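Does a Pine Shelf Need Brackets? Report on the Small Furniture Project
Group 2, Materials and Making, Ninddale
2021-04-08

What we were asked to do

The task was to pick a piece of furniture sold as "ready to finish" and decide whether the claims made for it hold up. We picked a long pine shelf unit from Cunari, mostly because it fit in the car. The leaflet says the unit can be hung on a wall or stood on a floor, that the brackets make it "stronger than glue alone", and that the wood can be left bare. We doubted all three before we started, and we should say so, because it may have colored the results.

The claims

The strength claim is the hardest to test. Stronger than what glue? The leaflet does not say. It gives no load either, only the word "sturdy". We wrote to ask for a figure and got back the same leaflet as a file. The Pekunlow unit we looked at for comparison in December at least printed a limit for each compartment, although it did not say how long the weight was left on.

The bare wood claim is easier. Pine marks if you lean a fingernail on it. Whether that counts as damage depends on who is looking, and our group did not agree.

How we handled the unit

We worked at a table with a mat on it. The shelf was laid across a low white stand so that the compartments faced us and the joints could be reached from the top. This turned out to be awkward for a long unit. You want to push down on the middle and you end up watching the ends.

The unit has four compartments of roughly equal width, made by three upright partitions. There are small dark metal brackets or corner fittings at the joints along the top edge and at the bottom corners. The knots are worth a mention as well, as the leaflet calls the pine "clear". There is a round one on the back panel in the second compartment from the left, and more in the two compartments after it. The top board has a few too. We don't mind knots, but that is not what clear means.

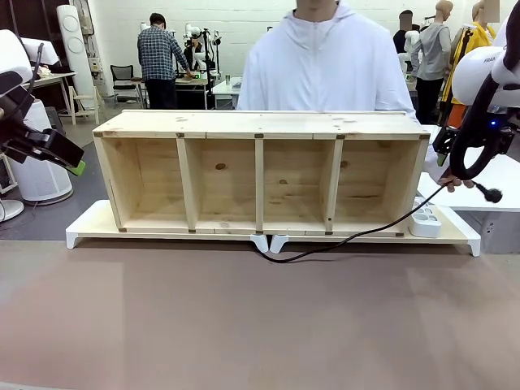 Loading test

We stood the unit up and put bags of sand on the top board, 10 pounds at a time, and measured the sag in the middle with a steel ruler. We stopped at 35 pounds when the last half bag went on. The sag we read was less than one mark on the ruler, so we can't give a proper number for it. Then we took the bags off and checked the joints with a strip of paper. The paper did not go in anywhere.

This sounds like a good result for the brackets. We are not so sure. We never tested a unit without them, so all we know is that this shelf, with brackets, held a fairly small load for one afternoon. The back panel may be doing most of the work – Stamatopoulos units are built with a thin back and are said to lean, but we only have that from reviews.

What we would do differently

Buy two units and take the brackets off one. Leave the load on for weeks. Use a dial gauge, which the workshop has and we did not book in time.

Our answer to the question in the title is that we don't know. The leaflet doesn't either, as far as we can tell.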